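Ticket 1247
Subject: Gripper width value jumps with transparent objects, compare Leka and Eltar fingers
Product: Trinier hand-held gripper, wrist camera version
Status: Closed, workaround
Opened by: Spyros Spahić
Assigned to: Agnes Buchanan

Spyros Spahić, 9:10
Hello. We are comparing two sets of fingers on the Trinier hand-held tool. The first set is Leka (soft, grey). The second set is Eltar (black, hard block). With both sets we record the opening width from the wrist camera, and we later use this width to command the gripper on the arm. For normal objects the width is good. For transparent objects the width jumps to a much bigger value for a short time and then comes back. On the arm this makes the gripper open in the middle of the lift and the object falls down.

Tool firmware is 701. The Clulteck controller on the arm has its factory settings, I only changed the network address.

What I tried already:
- Restart of the tool and of the recording computer. No change.
- Other USB cable, shorter. No change.
- New calibration of the width with the plastic gauge. The calibration passes, the jumps stay.
- Lower exposure. Fewer jumps, but then the dark fingers are difficult to find in the picture and the value is sometimes missing completely.

Please tell me if it is a known problem.

Agnes Buchanan, 10:32
Hi Spyros, thanks for the clear list. A few questions so I can narrow this down.
1. Does the jump happen with both finger sets, or mostly with one?
2. Which width mode are you using, "edge" or "marker"?
3. Can you send the log of one bad recording, with the quality column switched on?
It is not on our list of known problems for 701.

Spyros Spahić, 11:48
1. With both, but with Eltar it is more often. With Leka I see it only when the object is close to the finger tip.
2. Edge mode. The Eltar fingers came without markers and I did not want to have different modes in one comparison.
3. Attached is the log of recording 526. Part of it copied here, width in tenths of a millimeter:

width 803 quality good
width 802 quality good
width 1190 quality low
width 1194 quality low
width 804 quality good

The fingers did not move in this part. I held the handle with a clamp, so it cannot be from my hand.

Agnes Buchanan, 13:05
Thank you, the clamp test helps a lot. The quality flag goes low exactly on the bad values, so the tool does know it is unsure. By default the Clulteck bridge does not read that column and passes every value to the arm. That explains the drop, but the wrong edge is still our side. Could you try a clear object that has no seams or trim, and then one that has them? I would like to know if the software is picking a line on the object as the finger edge.

Spyros Spahić, 14:40
I made the test with the Eltar fingers. A clear drinking cup without any print gives very few jumps. A clear box with a printed label gives few jumps also. The worst is the storage bag, so I send one still from it.
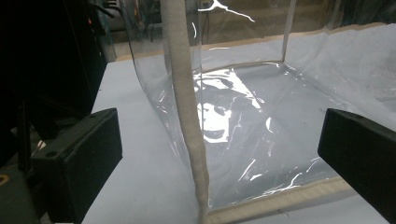 Edge mode looks for a long straight line near each finger, if I understand the manual correctly, and I think the bag gives it too many lines to choose from. The beige piping goes from the top to the bottom between the two fingers, and it is thick and very easy to see. The other seam at the bottom front goes to the right and passes behind the right finger, so the software has a straight line that touches the finger. Also there are many white reflections on the plastic, with the lamp as a big patch on the floor of the bag. In my opinion the exposure alone cannot repair this, because the piping is not a reflection.

Is it possible to limit the search area? The fingers can only be in a small part of the picture.

Agnes Buchanan, 15:22
I agree with your reading. Piping with that much contrast is a good candidate for a false edge, and the glare will not help. Yes, you can limit the search. Please do the following:
- In the tool settings open "Width", then "Advanced", and turn on "Search window".
- Open and close the fingers fully once while it records the range.
- Set "Hold on low quality" to on. The tool then repeats the last good value in place of the doubtful one.
- Leave the exposure at 2000, the value from your first calibration.
The range is stored per finger set, so it has to be repeated after each change.

Spyros Spahić, 17:15
Done for both sets. With the search window only, the Leka fingers have no more jumps on the bag. The Eltar fingers still have a short one when the seam lies directly behind the finger. With "Hold on low quality" also on, this one disappears from the output, but I can see in the quality column that it is still there.

One remark. When the fingers close fast and the quality is low at the same moment, the held value is late and the closing looks like a step. For slow grasps it is not important. For our comparison I will close slowly and write this in the notes.

I also put small paper markers on one pair of Eltar fingers and tried marker mode. It was stable on the bag. The markers became dirty quickly and one fell off, so for now I stay with edge mode.

Agnes Buchanan, 17:41
Good to hear. I have passed the delay on held values to the firmware people as a separate ticket, and I asked for printed markers for the Eltar set. I will close this one with the workaround. Reply here if the jumps come back and it will reopen.

Spyros Spahić, 17:50
Thank you, you can close. One last small thing for the manual: the page about the search window does not say that the range must be repeated after changing fingers.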